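Sorting small plush toys into clear tubs

I love a clear tub! Once you can see your toys through the side you stop tipping everything out to find the one you're after, and small plush pieces suit it perfectly because they squash in without a fight.
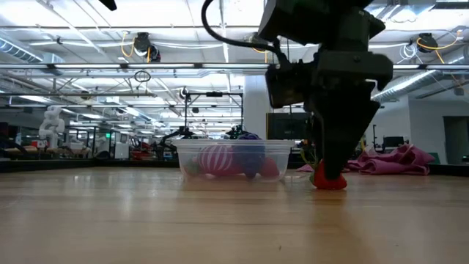 What you'll need

- A clear plastic tub, rectangular if you can get one, with low sides
- Your small plush pieces, toy fruit and so on
- A soft brush and a damp cloth
- A table you can reach from all sides

Step 1: Wipe the table and the tub

Give both a once-over with the damp cloth and dry them properly. Plush picks up every crumb going. Do the corners of the tub too, where the fluff gathers.

Step 2: Brush each piece

Short strokes, one direction. Go gently around leaves and stalks on toy fruit - they're usually only held on with a few stitches. A strawberry's leafy top is the first bit to come loose at our place, and I've sewn a few back on with green thread (doubled, with the knot hidden underneath).

Step 3: Put the biggest in first

Lay the larger toys along the length of the tub. If one pokes up over the rim, that's fine for an open tub on a shelf. If you want a lid on, turn it on its side or find it a deeper home.

Step 4: Mix your colours

This is my favourite part! Put greens next to pinks and something dark in the middle, and every toy stands out through the plastic. I used to group all the reds together and my daughter could never find the one she wanted. Stripes are brilliant for breaking things up.

Step 5: Small ones last

Strawberries and other little fruit go in the gaps. Lower them in with the leaves facing up so they don't get bent, and stop before you have to push. My own limit is a tub 80 mm deep for the tiny stuff, and anything chunkier goes in the big one under the stairs.

Step 6: Choose a spot

A low shelf out of direct sun is best, as bright colours fade faster than you'd think. Joanne Entwistle at Clerkside put me on to turning the tubs long side out, and it makes such a difference - you get the whole row at a glance.

Keeping it going

I redo ours every July, when it's too cold and wet to be outside anyway. Anything grubby gets a hand wash in cool water and dries flat on a towel overnight before it goes back in.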